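Help wanted: card holder people for the fall stock-up

Print | E-mail

Hi, Angus Baxter again, from Baxter in Kerkthorpe. Our little shop sells wallets, passport covers and (mostly, these days) card holders, and I need 3 people to help me get 2000 of them checked, filled and boxed before October. If you like small, fiddly things and a radio in the background, keep reading!

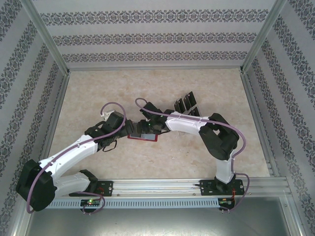
Most of the work is the Stondo, our red one. Every holder gets opened, looked over and given a display card before it goes in the box. It sounds like nothing, and then you meet your first sleeve that won't open and suddenly it's lunchtime. I've been at it for years and I still get stuck.

What you'd be doing

- Checking the cover front and back, and running a thumb down the stitching. Loose thread goes in the seconds bin.

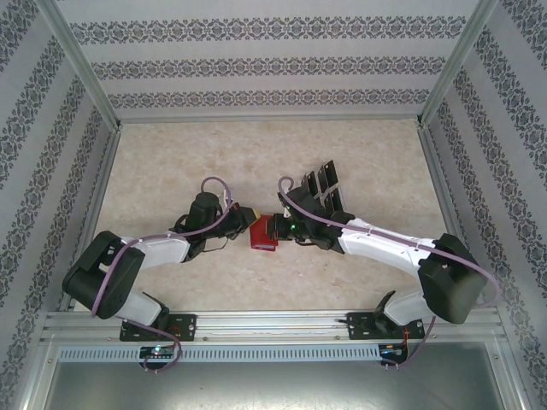

- Opening the holder flat and turning the plastic pages one by one. They like to cling together, so go slow and please don't use your nails.

- Sliding the display card into its sleeve, all the way down.
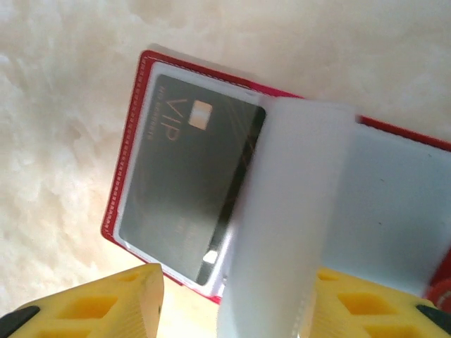
Red holder, open, with the dark VIP card in its sleeve.

- Closing it up, giving it a wipe, and laying it flat in the tray. A full tray is 200, and then you've earned a coffee. 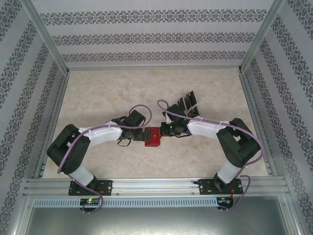 Who we'd like to hear from

Anybody patient, really. You don't need shop experience, and Henk Goossens will sit with you for the whole first shift. He used to do the stitching at Rudier and he can spot a crooked seam from the doorway (I can't, which is why he does the training). Good light and decent chairs are provided, but bring your reading glasses if you use them.

Shifts are mornings or afternoons, whichever suits you, and we pay every week. Pay is 69 a shift, lunch included.

To apply, drop a note through the shop door or use the e-mail link on this page. Tell me a bit about yourself and which shifts you can do. I'd love to have names by 20 February 2020 so Henk can plan his training days.

E-mail this page | Print this page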